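Laundry and folding help wanted - Noltport, part time

Posted 02/11/2018

Need somebody to start as soon as possible, two if we can find them. Skondum is a small home laundry and sorting service, we cover Noltport and the near side of Bullness. People ring us when the washing has got on top of them. New baby, bad back, moved house, whatever. We go in, sort, fold, put away, take the big stuff off to be washed and bring it back.

Most of the job is bedrooms. You will be working on top of somebody's bed as there is never a table big enough. Hours are 17 a week to begin with, mornings mainly, going up in December when everyone has family coming to stay and wants the spare room found again.

What you'd be doing:
Sorting clean from not clean (use your nose)
Darks checked for bobbles, loose seams, missing buttons
Trousers and knitwear laid flat, smoothed, folded the way the customer likes
Quilts and bedspreads shaken out and put back on the right bed
Children's bedding kept together in sets, very important, we have had tears
Writing up the job card before you leave, not in the car after

Black clothes are where new starters come unstuck. Fluff shows, pilling shows, and a crease pressed in the wrong place shows most of all. Lay the thing out full length near a window, look it over and only then fold. If there is a worn patch put it on the card so the customer doesnt think it was us.

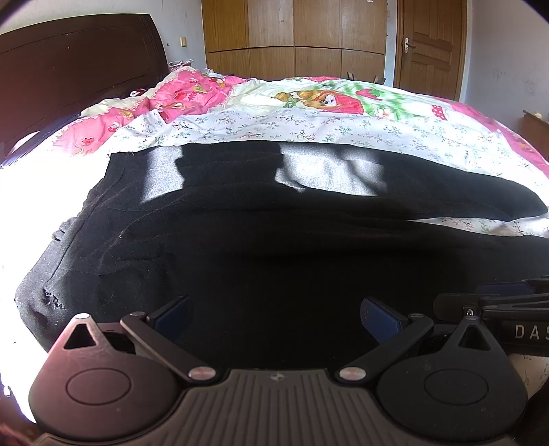
Kim adds that anything woolly wants the bobbles taken off with the little comb and never the razor, and that you should go over it on a flat bed with one hand holding the cloth still, or you end up with a hole and a phone call. Also that she would sooner have someone slow who looks at the seams than someone quick.

Agreed. Slow is fine. We allow 57 minutes for a single bedroom and if it needs longer then ring the office and we'll move the next one back.

You will need:
To be all right on your feet and bending over beds
Own transport for Bullness, the bus is no good before nine. Noltport jobs can be done on foot or by bike
To be happy in other people's homes, mess included, and keep quiet about it afterwards
No experience needed if you are tidy-minded, we will show you our folds. There are 7 of them and you'll have them by the end of the first week

Pay is hourly, paid fortnightly, travel between jobs counts as work. Tabard, comb and lint roller provided. Please bring your own flask. First two visits are done alongside one of us and are paid the same as any other.

To apply, drop a note through the door at the Noltport shop or ring and leave a mesage - say which mornings you can do, whether you drive, and if you have any trouble with pets or wool. No CV needed. We'll ring back in the evening, usually after tea.

Spaces for December are going already so dont hang about.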